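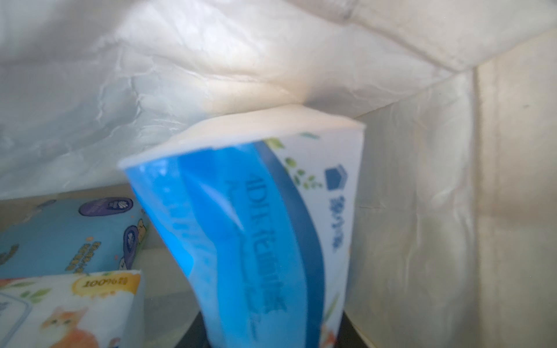
4. Planification et coût de l'équipement

4.1 Périmètre du budget

Le budget présenté dans cette section couvre une cellule bimanuelle destinée à la manipulation d'objets souples et de leurs emballages. Il comprend les bras, les préhenseurs, les caméras, le châssis, l'électronique fixée au rail et les consommables. Il exclut les salaires, le loyer du local et les postes de calcul utilisés pour l'apprentissage, qui sont mutualisés avec d'autres projets du laboratoire et dont la quote-part ne peut pas être isolée proprement.

Nous avons choisi de raisonner par cellule. Les devis reçus de Workero et de Cerstead étaient établis par bras, avec des options facturées séparément, ce qui rend la comparaison trompeuse : un bras moins cher peut imposer un support particulier, une alimentation dédiée ou une licence logicielle annuelle. Les offres ont donc été recalculées sur une base commune, câblage et fixations compris, pour une durée d'utilisation de 60 mois.

4.2 La tâche comme point de départ du cahier des charges

La tâche de référence est le rangement de paquets de mouchoirs dans un sac en toile. Elle sollicite peu la charge utile. En revanche, elle exige que les préhenseurs puissent saisir un emballage qui se déforme et travailler au-dessus d'une ouverture dont la forme change dès que le tissu est touché. Un premier cahier des charges, rédigé avant les essais, demandait une charge utile élevée et une répétabilité très fine. Ces deux exigences faisaient monter les prix sans bénéfice pour la tâche, et nous les avons assouplies dans la version envoyée aux fournisseurs.

La portée est restée un critère éliminatoire. Les deux bases étant installées sur le bord avant, chaque bras doit atteindre le centre du plancher et une partie de la zone de l'autre. L'encombrement des poignets compte aussi : lorsque les préhenseurs se rapprochent au-dessus du sac, les boîtiers d'actionneurs limitent les trajectoires bien avant les butées articulaires. Ce point ne figure dans aucune des fiches techniques que nous avons consultées, et nous recommandons de demander un modèle géométrique complet avant toute commande.
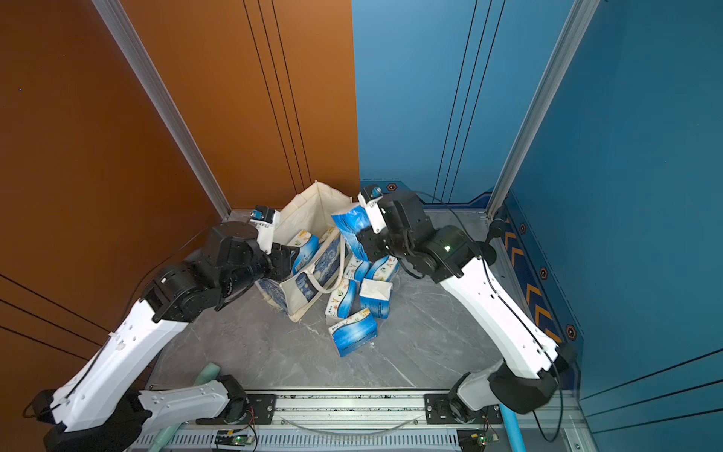 Le câblage a été sous-estimé dans la première version du budget. Les câbles qui longent les segments doivent garder assez de mou pour ne pas contraindre les articulations, sans pour autant accrocher les objets ou le sac. Nous avons inscrit un jeu complet de rechange par bras dès l'achat initial. Le même principe a été retenu pour les doigts des préhenseurs, dont l'usure dépend surtout du nombre de prises et très peu du poids des objets.

4.3 Structure, parois et implantation

Le châssis en profilés d'aluminium a été commandé auprès de Sinine, avec des longueurs coupées à l'avance. Le surcoût de la découpe est faible au regard du temps d'atelier économisé. Le rail avant reçoit les platines des bras ainsi que de petites cartes électroniques, accessibles sans démonter la structure. Cette accessibilité a été demandée explicitement dans le cahier des charges après une discussion avec Dexter Cabanatuan, chargé de la maintenance, qui souhaitait pouvoir remplacer une carte sans recalibrer les bras.

Les parois de couleur et le plancher à motif de marbre sont comptés dans la ligne « aménagement ». Leur coût est modeste, mais leur délai de livraison a dépassé celui des profilés. Un laboratoire qui prévoit plusieurs décors devrait les commander ensemble, en vérifiant que les panneaux restent interchangeables sur un même châssis.

4.4 Consommables et calendrier

Les consommables forment une ligne à part. Les paquets de mouchoirs se froissent et leurs emballages finissent par s'ouvrir à force d'être saisis ; les sacs perdent leur tenue. Nous avons fixé le renouvellement du lot d'objets à 1 000 épisodes enregistrés, seuil choisi par prudence et qui pourra être révisé. L'achat en gros réduit le prix unitaire, mais il conduit aussi à n'employer qu'un seul modèle d'emballage. Nous avons préféré réserver une partie de l'enveloppe à des références variées, de tailles et d'impressions différentes.

Le calendrier d'achat s'étend sur 26 semaines, de la consultation des fournisseurs à la réception de la dernière pièce. Les bras constituent le chemin critique. L'offre de Fajardo pour les caméras de poignet comportait un délai plus court que celle de ses concurrents, pour un prix supérieur ; elle a été écartée, puisque les caméras ne pouvaient de toute façon pas être montées avant l'arrivée des bras. Les commandes de petit matériel ont été regroupées en décembre afin d'être imputées sur l'exercice en cours.

La figure 1 montre la configuration retenue pour le chiffrage : deux bras sur un rail commun, l'aire de travail bordée par les parois, le sac et les paquets posés au sol.

Figure 1. Cellule bimanuelle et objets de la tâche de rangement.
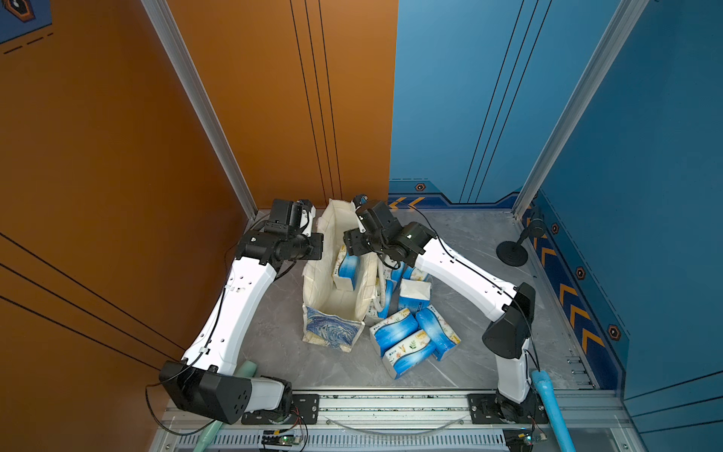

4.5 Limites de l'estimation

Les montants relevés proviennent d'une seule campagne d'achat et d'un petit nombre de fournisseurs. Les remises accordées aux établissements publics varient selon les volumes et ne sont pas toujours reconductibles. Le temps consacré au montage a été noté par les personnes concernées, sans chronométrage, et nous ne l'avons pas converti en coût.

La provision pour pannes reste l'élément le plus incertain. Nous l'avons calculée à partir du prix d'un actionneur de remplacement par bras et par an, faute de données sur des durées plus longues. Un suivi des interventions est tenu à jour dans le registre de la cellule et servira à corriger cette ligne lors de la prochaine demande de financement.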